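## 4. Connecting the Dirnow 415 desk lamp

Read this section through before you plug anything in. The lamp, its adapter and the clamp base ship in separate boxes; the parts list is in section 2.

1. Fit the clamp base to the table and tighten the screw by hand. The jaw accepts tops up to 20 mm thick.
2. Seat the lamp arm in the base until the collar clicks.
3. Push the small round connector of the adapter into the jack on the back of the base.
4. Plug the adapter into a grounded outlet or power strip.
5. Hold the power button until the lamp head lights at its lowest level.

**Caution:** Use only the adapter supplied by Elwood. Other adapters with the same connector may carry a different voltage and will damage the driver board.

Lay the strip and cords out on the work surface first and measure the run from lamp to outlet. Allow 8 cm of slack at the base so the arm can turn freely.

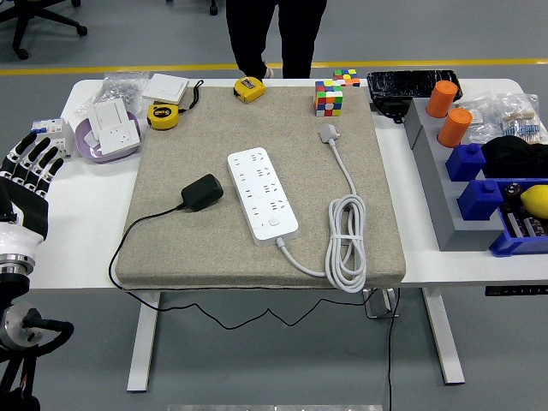
Can the lamp share a power strip with other equipment?

Any grounded strip is suitable, provided the total load stays under the rating printed on its label. The lamp draws 11 W at full brightness.

**Note:** The lamp keeps its last brightness setting when it is switched off at the button. Cutting power at the strip resets it to the lowest level — this is normal.

6. Secure the lamp cable under the base clip.
7. Turn the arm from stop to stop and check that the cable does not pull tight.

For wall mounting with the Bultero bracket, go to section 5.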